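Narkley tracker - Groldale bench
Ticket 484: eval success drops after frame filter change
Opened 12/06/2020
Status: open, waiting on rerun
Component: Grirar policy training

Problem
Trained on 500 demos, filter on, success way down vs the March checkpoint. Same seed, same lr. Filter drops wrist frames with low texture score, idea was to cut the dull ones and speed up training. Loss looks great - rollouts don't. Arm hovers, drifts, closes early.

Tried so far
Reran the Nogueira baseline with filter off, fine. Swapped the encoder, no change. Checked action normalization, also fine. So it's the filter or somthing right next to it.

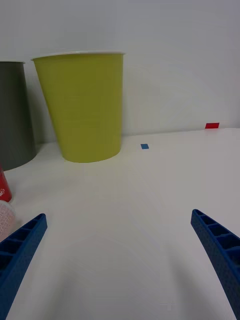

Texture score is computed on the full wrist view, then thresholded, then we keep the top chunk per episode. Frames like this one pass easy. Big yellow-green cup, gray one next to it, blue and red marks at the back, plenty for the scorer to grab. Policy gets a lot of these. My guess is it's learning wide views well and almost nothing close in.

Pulled 200 rejected frames and went thru them by hand. Lots of near-blank ones, pale surface over most of the view, open fingers low down, dark blurry thing between them at the bottom edge. Scorer hates them. Probably the ones we need most for timing the close.
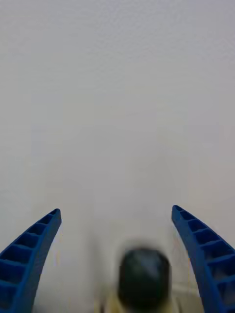

Next steps
1. Filter off for the last 100 steps of every demo, on elsewhere.
2. Score only the lower part of the view, compare.
3. Retrain both, same seed, post rollouts here.
4. Don't merge the filter branch untill 3 is in.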